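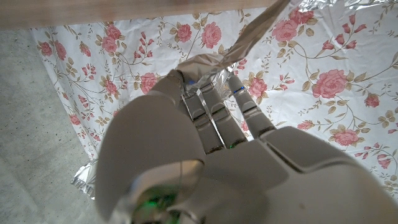

Stinell replied that the bath is going flat too early, and that we should stop adding soda and start changing the foil. Their view is that the foil skins over long before the solution is spent, so topping up the carbonate only makes the liquid harsher without moving any more sulfide. They also asked whether we rinse between pieces. We do not, or not every time.

Last updated: Sat 5 January
Reading time: 2 min

Tarnish bath, Clundari flatware, continued from the August pages.

Stock bath as before: 400 ml of tap water, just off the boil, 12 g washing soda, glass dish, foil on the bottom with the dull side up. (Dull or shiny makes no difference that I can find. I keep it the same so the pages can be compared.) Silver laid directly on the foil. Where a piece bridges and only touches at the ends, the middle lags.

Run A. Serving spoon, plate, heavy brown to blue-black in the bowl, yellow on the handle. Fizzing at once along the contact line. Sulfur smell, moderate, window open. Yellow gone almost immediately. Bowl went from black to brown and then stopped. Added soda, as we have been doing. More fizzing, no more change in the color. This is the behavior I wrote up in August as "bath exhausted."

Run B. Same liquid, reheated, spoon turned over, fresh foil. Bowl started to clear again straight away and came down to a pale gray. So the liquid was not exhausted and the August note is wrong. I have crossed it out there and put a reference to this page.

Run C. Used foil from run A, rubbed with a nylon pad under the tap, returned to the bath with a fork. Works, but less evenly than new foil. The surface was pitted and had a gray film that came off on the glove. Not worth the trouble at the price of foil.

Run D. Fork, new foil, no rinse after the previous piece. Brown smears on the back of the tines. Wiped off with cotton, so it is loose deposit and not tarnish. Repeated with a rinse in deionized water first and got no smears. Rinse every piece from now on.

Weights. The sugar bowl was 224 g before and 224 g after on the bench balance, which only says that the bench balance is no use for this. The loss from tarnish reduction ought to be very small. If we want a real figure for the report it has to go on the analytical balance at Lollach, and the bowl may be too tall for the draft shield. Check before driving over.

Finish. All pieces come out with a slightly chalky white look. On plain areas it lifts with the Palaniappan cloth, light pressure, straight strokes. In the engraved borders it stays, and the dark in the cut lines has gone as well, so the pattern reads flatter than it did. On the Clundari set the dark lines are meant to be there. I do not want to put any more of the bordered pieces through a full immersion. Options:

- local treatment with a damp carbonate swab over a strip of foil, border kept dry
- precipitated chalk in water, by hand, plain areas only
- leave the bordered pieces alone and match the plain ones to them

The first is slow and I have not managed a clean edge with it. The second takes metal off and on worn plate that matters; the fork backs already show base metal at the heel. Leaning toward the third for the forks and the second for the spoon handles.

Knives not to go in at all. Hollow handles, filled with pitch or something like it, and the hot water will get in at the ferrule. There is already one in the drawer with a loose blade that I suspect went this way before we had the set.

Temperature. Below hand-hot the reaction is barely visible. I did not log cooling properly. The dish loses heat fast on the steel bench and a cork mat under it helps, around 2 degrees between readings instead of a much steeper drop. Need a lid, or a deeper dish with less surface.

To do:

Change the bench card: new foil per piece, rinse between pieces, no topping up.
Tell Stinell about run B and ask what they use for borders.
Order cotton and deionized water.
Repeat run A with the same spoon type and a log of temperature from the start.
Find the other sugar tongs. The inventory has them in the green roll and they are not in it.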